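Clesness Extends Small Plastics Collection to All Neighborhoods

The Town of Clesness will extend its separate collection of small household plastics to every neighborhood in February, following a trial in the Cemalberg district. The Department of Public Works confirmed the decision on Thursday.

Under the program, residents may set aside items that are too small or too mixed in material for the regular recycling cart. These include phone cases, pen barrels, bottle pumps, toothbrush handles and the lids of food tubs. Such items have until now gone out with general waste, and the sorting line at Fukwood is not able to catch pieces that fall through its screens.

A total of 1302 households took part in the Cemalberg trial. The department reports that the material brought in was cleaner than expected, although food residue remained a problem with tub lids.

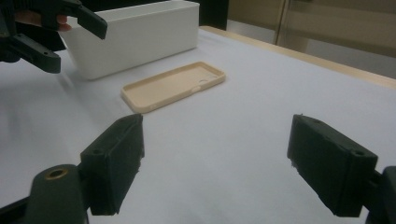

Where and when to bring items

The town will open 20 drop-off points. Most are in buildings that residents already visit, including the public library, the swimming hall and the two fire stations. The drop-off point on Mill Street will stay where it is, but its entrance moves to the parking lot side while the sidewalk is being repaired.

Items may be left during normal opening hours. They should be rinsed and dry, and they should not be bagged. Bags slow down the work at Fukwood, where each load is emptied and checked by hand before it is baled. Phone cases with a leather or fabric cover are not accepted, and neither are cases with a built-in battery. Batteries of any kind must go to the hazardous waste counter, which is open until 7 p.m.

Households in apartment buildings with 3 or more floors may ask the department for a shared container. Requests are to be made by the building manager and not by individual tenants.

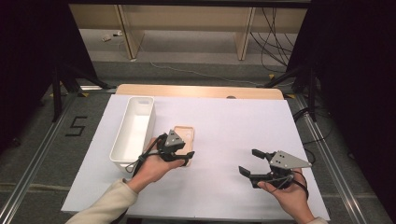
An empty storage bin on a worktable.

Costs and contract

Hauling will be carried out by Pešek under an extension of its present contract with the town. The company already collects glass and cardboard in Clesness, and the small plastics will travel on the same trucks in a separate compartment. The monthly waste fee does not change this year. The department will present a full statement of costs to the town council before the next budget is drawn up.

Flora Drummond, director of public works, said the town had chosen to move slowly. "We wanted a full season of results from Cemalberg before asking the rest of the town to change its habits," she said. She added that the list of accepted items would be reviewed once a year and that residents would receive notice by mail of any change.

According to the department, 69 percent of trial households that returned the closing survey said they would continue to use the service. The most common complaint concerned the printed guide, which many found hard to read. A new guide in larger type is being prepared - it will also be available at the library desk.

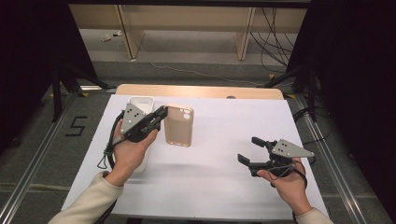

Do stickers and labels have to be removed?
Paper labels may stay on. Foil stickers, magnets and metal rings should be taken off where this can be done without tools. An item with a metal part that will not come loose belongs in general waste.

Schools will be able to join from the start of the spring term. Each school that signs up will receive one container and a poster for the hallway, and pickup will take place on the same day as paper collection. Town offices will begin at the same time as the neighborhoods. 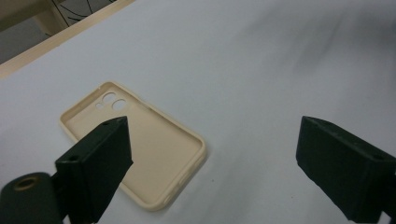

Subira Kashindye wrote to the department in support of the extension, but asked that the drop-off points stay open later, noting that "people who work the evening shift are never home when the library is." The department replied that evening hours at the swimming hall are under review. Written comments from residents are accepted at the town hall front desk through the end of February.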